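Home Stories Places Folklore Archive Contact

The Well Lady of Grostville

I first heard about the Well Lady from a woman selling pies at a gas station, and she told it so badly (two different endings, and a goat that came and went) that I had to go find out the rest. Everybody I asked in Grostville gave me the same name: Lahcen Hamdy. So I called him up, and he said come Sunday, bring something sweet.
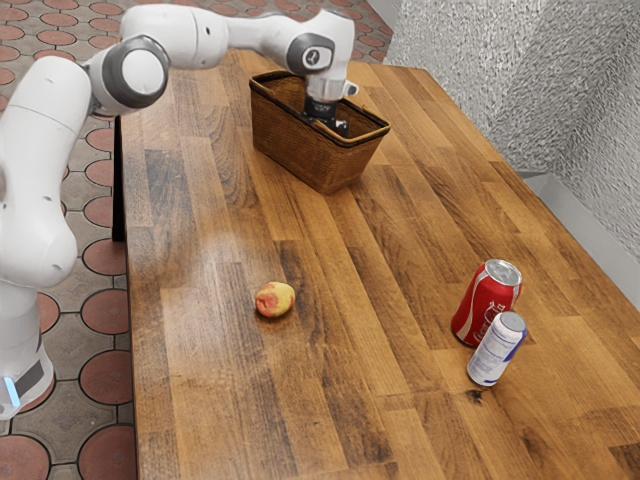
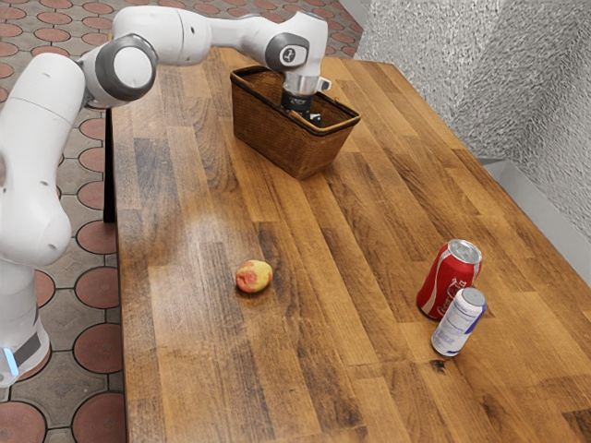 Lahcen has been collecting stories in the valley since he was a teenager, first on cassette tapes and then in notebooks, and he has 309 of them typed up so far. I asked how many were about the Well Lady. He laughed at me! "Depends who you think she is," he said. "If you count the ones where she's just a voice, it's a lot. If you want a lady with a face and a dress, I can give you 6."

The short version, if there is one, goes like this. There's an old stone well on the road between Grostville and Walari, and if you lean over it and say the name of a person you've wronged, she'll say the name back to you. If she says it right, you're forgiven. If she says it wrong, even by one letter, you've got until the next rain to go make things up with them yourself.

"My grandmother wouldn't let us near it," Lahcen told me. "My brother went anyway and said my name down there, because he'd broken my slingshot. He came home white as milk. He wouldn't tell me what she said, and he's seventy-four now and he still won't."

I asked if he got a new slingshot out of it. "I got his," he said. "So I figure she said it wrong."

I wanted to know how old the story is, and this is where he got really going. People in town like to say it goes back to the founding. Lahcen doesn't buy it. The oldest version he's been able to pin down came from a shepherd named only as Ragab, who told it to Lahcen's great-uncle, and in Ragab's telling there's no lady at all. It's a frog.

"A frog!" he said, slapping the table. "A big old frog who used to be a judge. People get mad when I tell them that. They've got her painted on the side of the bakery, they don't want to hear frog."

So when did the frog turn into a lady? He thinks it came over the hill from Trendach, where they tell a story about a bride who waited by a spring. Families moved between the two towns for work at the mill, the stories got mixed up together, and somewhere in there the frog lost out. He does have one version, from a cousin on the Walari side, where the lady keeps a frog in her sleeve and it whispers the names to her. That's my favorite by a mile and I told him so. He said it's the one kids always ask for too.

We drove out to the well after lunch. It's a pretty climb, up to 1,350 feet, and Lahcen counts the bends out loud as you go, which I guess he's always done. The well is smaller than I'd pictured. There's an iron grate over the top now, and people push little folded notes through the bars. I asked him if he ever reads them.

"No, no. They aren't for me."

Then I asked the thing I'd been wanting to ask all day, which was whether he'd ever said a name down there himself. He took a long time over that one. He picked some moss off the rim and flicked it away.

"Once," he said. "I was maybe thirty. I'd had a fight with my father and he'd gone off to stay with his sister. I came up here at night, feeling stupid, and said his name."

And?

"There was a truck going by," he said. "I couldn't hear a thing. So I drove to my aunt's to be on the safe side."

I did lean over before we left, and I did say a name, and no, I'm not telling you whose. It hasn't rained here yet. Lahcen says the next batch of stories should be typed up by February, and he's promised me the long version of the frog.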